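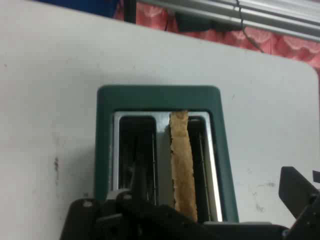 Witier Daily Market Signals - Data Card

Version and contact
Released Tuesday, November 28, 2023. Maintained by Modupe Chukwu (data) and Ifeanyi Adeleke (scoring code), Skerkholm Research. Questions about access should go to the maintainers by way of the project's issue page.

Summary
Witier is a table of daily trading signals for 300 digital tokens. Each row holds one token on one day, with opening and closing prices in US dollars, traded volume, and a signal score between 0 and 1. A higher score means that the day's price and volume resemble the days that came before a rise in the training period. The score is a measure of likeness to past patterns. It is not a forecast of price and it is not investment advice.

Files
prices.csv - one row per token per day
signals.csv - scores, joined to prices by token and day
tokens.csv - token names, symbols and the day each was added
removed.csv - tokens dropped from the list, with the reason for removal

Sources
Prices and volumes were gathered from 14 exchanges through the Kendau feed. Where exchanges disagree, the table gives the median price, and volume is the sum across all exchanges reporting that day. Days run from midnight to midnight, Universal Time.

Selection
A token is included once it has traded on at least three exchanges for 25 days in a row. Stablecoins and wrapped tokens are left out. Tokens that stop trading remain in the files up to their last day, so that users can test a strategy without survivor bias.

Scoring
Scores come from the Usman model, a small neural network trained on 3,000 hand-checked price episodes. The model was last retrained in June. Scores issued before then have been kept as first published and carry the value 1 in the column old_model.

Known problems
Volume on smaller exchanges is self-reported and may be inflated - users should treat the volume column with care for thinly traded tokens. Two tokens share the symbol KND, and joins should be made on token_id only. Missing prices are left blank and are never filled forward.

Permitted use
The files may be used for research and teaching. Resale of the scores, alone or as part of a paid newsletter, requires written permission from Skerkholm. Published work should cite the version date given at the top of this card.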